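Section 3: Loading labels and printing your first one

So you've got the Flerura out of its box, plugged in and showing a steady green light. If it's still blinking, go back to section 2, because nothing below will work until it stops. I've set up three of these now (two for me, one for Nidia Huamán's seed library) and I've written the steps in the order I wish I'd done them the first time.

Before you start

You'll need one roll of 55 mm labels, the grey spindle from the accessories bag and ten minutes without anyone talking to you. I use the Skastmont matt rolls, which come with 800 labels on each. The glossy ones look lovely but they smudge if you so much as breathe on them.

Caution: unplug the printer before you open the lid. The print head gets hot enough to sting.

1. Clear yourself some elbow room and put a bin within reach. You'll be peeling off a surprising amount of backing paper, and it sticks to sleeves, cats, everything. I like a mesh one with an open top.
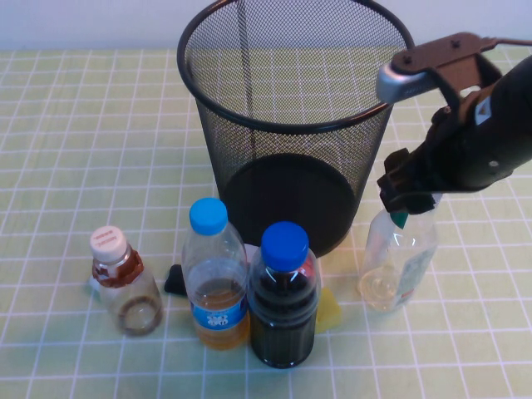 2. Press both side catches together and lift the lid until it clicks. Don't force it past the click — I did, and the hinge has been a bit floppy ever since.

3. Slide the roll onto the spindle so the labels feed from underneath. The end with the notch goes on the left.

4. Drop the spindle into its cradle and pull a hand's length of labels out through the front slot. Keep the strip under both guides.

5. Pinch the blue guides in until they just touch the paper. Too tight and it'll jam, too loose and your text wanders off sideways!

6. Close the lid, plug back in and hold the feed button until one blank label comes out. Tear it off and bin it.

Note: if you get a long ribbon of blanks instead, the sensor hasn't found the gaps. Let go, wait for the light to settle and hold the button again.

7. Open the Jafri app, choose New Label and type something short. Leave the width set to 576 dots, which is what the app picks for this roll, and press Print.

Where to keep it

Somewhere flat, out of direct sun, with space in front for the labels to come out. Mine lives at the end of the table with all the usual bits and bobs. Rizwan Chaudhry keeps his on a shelf above a radiator and then wonders why his labels go grey, so please don't copy Rizwan. Spare rolls want to be in a drawer, still in their wrappers.

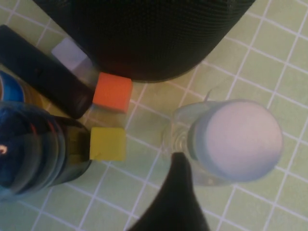
Can I take a half-used roll out and put it back later?

You can, as long as you wind the loose end back and tape it down so it doesn't spring open. When you refit it, repeat step 6 so the printer finds the first gap again. The app's label counter won't know you've swapped rolls, so reset it under Settings, then Media.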